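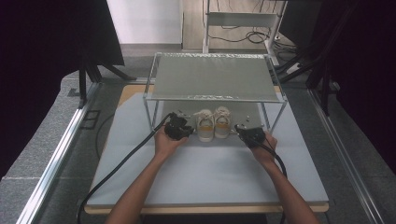
Walking Tours in Clellstead: Notes for the Regional Travel Meeting
8/3/20

Slide 1. Welcome members. State the purpose: to report on the guided walks between Clellstead and Esgate and to propose changes for next season.

Slide 2. Bookings. We sold 981 places against a target of 1,000. Almost 300 were sold in March. Pause for questions on pricing.

Slide 3. The route. Visitors meet at the Batby ferry landing and follow the old harbor wall. The Bakhtiari Guest House serves lunch at the halfway point. Mention the new shuttle for guests who prefer a shorter walk.

Slide 4. Group size. The current limit is 34. Guides have asked for a lower number on the cliff section. Invite comments from hotel partners before moving to the budget.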